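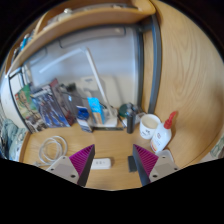
A light wooden desk with a built-in hutch. Flestora will be taking in desks of all sizes until school starts.

Flestora opens desk library in old Farah carpet store

Families in Enitz who have been putting off the yearly hunt for a homework desk may be glad to hear that they can now borrow one, for as long as they need it, from a bright and slightly drafty building that many people here still think of as the carpet store on Farah Street.

Flestora, the secondhand furniture shop that has spent the past few years squeezed in beside the bakery on Mill Lane, opened its new desk library on 28th July, and the line for the first morning went past the shoe repair place and most of the way to the bus stop. By closing time 27 desks had gone home with new families, a good many of them tied to roof racks with more hope than rope, and one pushed the whole six blocks to Orchard Court on a borrowed piano dolly.

The idea is a simple one, and it works a lot like borrowing a book. You come in, you walk the aisles, you sit down at whatever you like the look of, and when you find the right one you sign a card and take it home. There is a refundable deposit of $16, and the desk is yours until your child grows out of it, or moves away, or takes up drums and needs the floor space. Then you bring it back and somebody else gets a turn.

"My mother did her bookkeeping at a desk with little cubbies over it, and I did my spelling words at the same one, and then my own daughter had it until she left for nursing school," said Kgomotso Mnguni, who owns Flestora and who was still in her work apron when we caught up with her by the loading door. "That desk has had three owners and it has never once been bought new. I thought, well, why should it only go around inside one family?"

Mrs. Mnguni has been setting desks aside since last September, when an office on the east side of town closed its doors and offered her everything on the second floor. She took it all, and then other people started calling. There were roll-tops from attics, plain pine tables, school desks with the lids that bang, and more hutch desks than she had ever seen in one place. Before long she had 300 of them stacked in two barns and her brother-in-law's garage, and her brother-in-law was starting to ask gentle questions.

The old carpet store gave her 4000 square feet to spread out in. It had been standing vacant for three winters, and the first job was getting up the sample carpet, which had been glued down in stripes of every color the store used to sell. A patch of it has been left by the front counter, at the request of several customers who remember picking out their living rooms from it.

Repairs are done at the back of the building, in a workshop run by Dario Cattaneo, who taught wood shop at the Enitz high school for most of his working life and says retirement did not agree with him. Most of what comes through his door needs very little – a drawer runner waxed, a wobbly leg glued and clamped overnight, a knob swapped for one that nearly matches. He likes a desk with a hutch best, he told us, and would happily talk about them until supper.

"A kid needs somewhere to put things up and out of the way," Mr. Cattaneo said. "You give them a flat table and in a week they're doing long division on the bed. Give them a shelf at eye level and they've got a place for the glue and the library books and the rock collection, and the top stays clear enough to write on. Well, some of the time."

His other piece of advice, for anybody thinking of coming down, is to bring the child who will be using the desk. Feet should rest flat on the floor and elbows should sit level with the top, and a parent's guess from memory tends to be a couple of inches off. He keeps a box of wooden blocks for raising the short ones, and he will trim a tall one if it is plain enough that he doesn't feel bad about it.

Desks that are past saving are taken apart for lumber. Plomico, the hardware store across the street, has agreed to take the sound boards for its Saturday birdhouse table – the one by the paint counter, which regulars will know – and in return is supplying screws, hinges and wood glue for the workshop through the winter. Plomico is also lending out its flatbed cart to desk library customers who live close enough to walk, as long as it is back by six.

Flestora is still accepting desks, and Mrs. Mnguni is especially hoping for small ones, to suit children just starting school. Please empty the drawers first. So far the shop has found a wedding invitation, a full set of baby teeth in a mint tin, and a very nice fountain pen, all of which are being kept behind the counter for anyone who can describe them.

The Mill Lane shop will stay open as usual for chairs, lamps and kitchen things. The desk library on Farah Street is open every day but the first of the month, from ten until five-thirty, with parking behind the building and a ramp at the side door. Drop-offs are taken at the loading door until four. Anyone with a desk too big to move can leave a name and address at either counter, and the Flestora van will come by when it is next in the neighborhood.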